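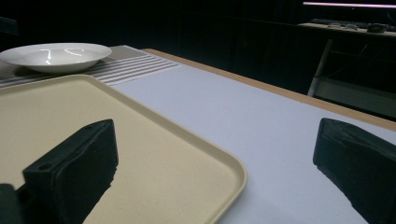 Open afternoon at the Ostwood workshop

Members who signed up for the December visit to Berkorus had the afternoon at its Ostwood workshop, where the firm is teaching robots to lay and clear a table. The visit began at 2 with a short talk and then moved to the table itself.

Most of the work is done by hand. A member of staff holds a gripper with two black fingers and does the job slowly, over and over, while a camera on the gripper records each go. The recordings are then used to train the arm. The set on show was a tray, a white dish and a striped placemat, with the cutlery to be picked up and put down.

Berkorus has 1,000 recordings of this task so far and wants 2,000 before it tries the software on the arm again. The last trial was in the spring and did not go well with knives, which are thin and lie flat. Forks were easier.
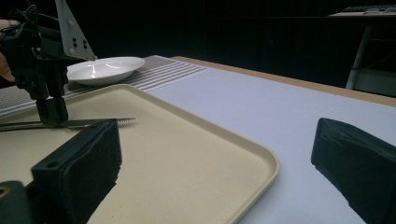
Visitors were then invited to have a go themselves. It is harder than it looks. The fingers have to be brought in level with the table, and if you squeeze too early the cutlery slides away across the tray. Several of us needed more than one try. Staff said new operators usually take a few days to get a steady rhythm.

There were questions about cost, which the firm would not answer, and about where the system will be used. The first customer is Gaete, a catering company, which hopes to test it in one canteen. The software is called Zokora and was written at Ostwood.

Tea was served afterwards in the front office. A second visit is planned and has 7 places left. Please put your name on the list at the next meeting if you would like one. Flat shoes are needed, and parking is at the rear of the building.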